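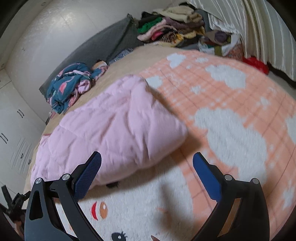 How to Wash a Down Comforter at Home

A down comforter only needs washing once or twice a year, as long as it lives inside a cover. The job takes most of a day, nearly all of it drying time. Start in the morning.

What you need

A front-load washer, or a top-load washer without a center post
Mild liquid detergent, or a detergent made for down
A large dryer with a low heat setting
Three clean tennis balls or wool dryer balls
Needle and thread

Check the size first

Read the care tag. If it says dry clean only, stop there. If it allows machine washing, look at how the comforter fits in the drum. It should go in without being pushed down hard and leave room for your hand on top. A full or queen usually needs a large-capacity machine. A king nearly always has to go to a laundromat.

Weight matters too. My queen came to 2430 grams on the kitchen scale, cover off. The twin in the back bedroom was 1140 grams and fits in our washer easily.

Repair before washing

Go over the seams and the corners. A small hole that leaks one feather a week will leak a lot more in a wash. Close it with short, tight stitches and a fine needle. Don't use iron-on patches, which can come loose in the dryer.

Treat any stains now. Push the down away from the spot so you're working on the shell fabric alone, dab on a little detergent mixed with water, and leave it for 15 minutes.

Washing

1. Load the comforter loosely and spread it evenly around the drum.
2. Use half the detergent you would use for a normal load. No fabric softener and no bleach.
3. Choose the gentle cycle with cold or warm water.
4. Add a second rinse. If you still see suds, run a third.
5. Run one extra spin to get more water out.

Lift it out with both arms under it. Wet down is heavy, and hanging it from one corner can tear the inner stitching. Expect it to look flat and lumpy at this stage.

Drying

Put it in the dryer on low with the tennis balls. Every 30 minutes, take it out, shake it, and break up the clumps by hand. Plan on three to five hours – longer in a small dryer.

It's easy to stop too early. The shell dries long before the filling does. Feel along each section for cool or heavy spots, and smell it. Damp down has a barnyard smell that goes away once it's dry.

A tip from Peiyu Wan, who ran the laundromat in Murnden when I lived there: weigh the comforter before washing and again after drying. If it's more than a few grams over, it goes back in. Mine was 200 grams over after three hours and felt fine on the outside.

When it's done, lay it over a rack or a made bed overnight before putting the cover back on.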